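Progress report to the Clirlow small grants panel
Friday, September 13, 2019
From Bimla Chauhan, Titero tea corner project

Hello all, and thank you again for the 900 pounds! We've spent 558 of it so far, which leaves 341 and a bit of loose change, and I'm really pleased with how things are coming along.

The mugs were the part I'd been dreading (everyone has an opinion about mugs), but we've settled on a mixed lot, mostly white with a black one and a beige one in there too. They live on the lavender tray, so a whole round can be carried over in one go.

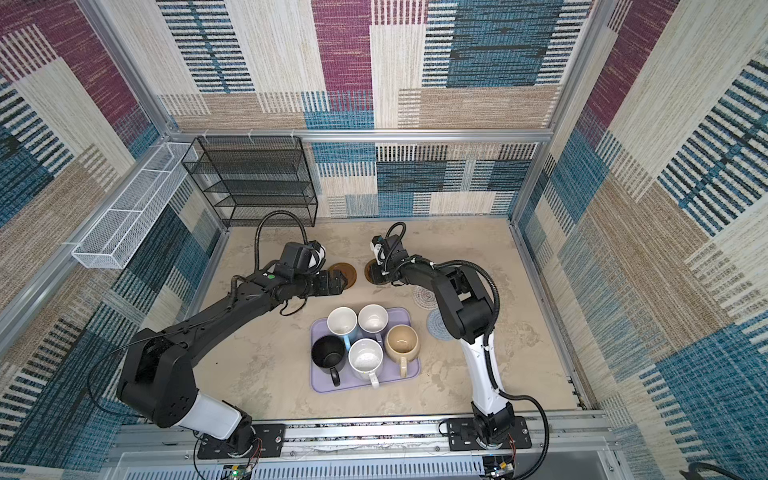
Yasir Cheema got the patterned fabric from Afridi at a very decent price and I love it, all those maroons and blues and creams. It's made people want to stop for a chat, and the Thursday group has gone up to 12 regulars.

Coasters next. I couldn't choose between the woven sort and the plain brown ones, so we're trying both until the end of September and people can tell me what they like.

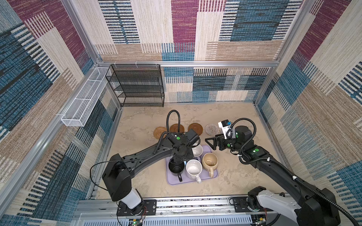 Still to buy: tea towels, a decent biscuit tin and a second kettle, which Vurken have promised to price up for us. I'd also like to get some use out of the black mesh shelf in the corner, probably for the tea and sugar. Receipts are in the post to you, and Yasir has copies if any go astray.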